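Workshop notebook, Leron bench, Feb 27, 2021

Second week with the Declercq arm doing the cabinet doors. Putting this down while I still remember it, and so the Clotivthorpe people can read it before they get theirs. 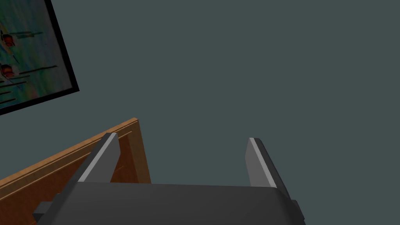
So the numbers first. The arm got through 78 doors on the long run, hinges side to rack, and it stopped on 8 of them. Most of the stops were the same thing as last week -- it closes on the side piece, decides the grip is off, opens up and waits for a person. I moved the approach a little lower on the taller doors and that helped with the tall ones, and did nothing at all for the short ones. I'm leaving it alone until I've watched a whole batch of short ones go by.

What I really wanted to write about is the rest of us. Before November the door bench was two people lifting all day, and whoever was on it went home with sore wrists. Now it's one person, and that person hardly lifts anything. Great! Except that what they do is stand there and listen for the stop tone, and by mid-afternoon that is a surprisingly tiring way to earn a living. I did it for 2 shifts myself and caught myself staring at the rack without seeing it. Asked the others and they said the same (one said she'd take the sore wrists back, and I think she only half meant it).

So we're trying something. The person on the arm also does the touch-up table, which is close enough to hear the tone from, and we swap at lunch. First day of that went fine. Second day the touch-up got behind because the arm kept stopping, so the swap isn't the whole answer. I'd like a light at the touch-up table as well as the tone. The compressor is right there and it drowns everything when it kicks in.

Other thing, and this one I didn't see coming: we don't talk as much. When two people carry doors they chat, and a lot of what the new hires know about wood they picked up that way, which panels chip, which way to turn a rail so you don't mark the molding. The arm doesn't care about any of that and it doesn't pass it on either. I'm going to ask for half an hour a week where we do a rack by hand, new people paired with old. Expect some grumbling from the office about output. Fine.

Umwood wants to know if we can go up to 200 doors on a run. I said not yet. The arm might do it, but the person next to it can't be clearing stops, doing touch-up and loading the infeed all at once, and I'd want a second pair of hands for the loading before I say yes. They're going to come back with "but then what did we buy it for" and I don't have a snappy reply. Fewer hurt wrists is a pretty good reply, I guess.

To do
-- light for touch-up table, ask electrical
-- log stops by door height, use the paper sheet until the tablet is back
-- finger pads: left one feels slick, compare with a new one
-- short doors: watch a full batch before changing anything
-- write up the lunch swap for Clotivthorpe, keep it to one page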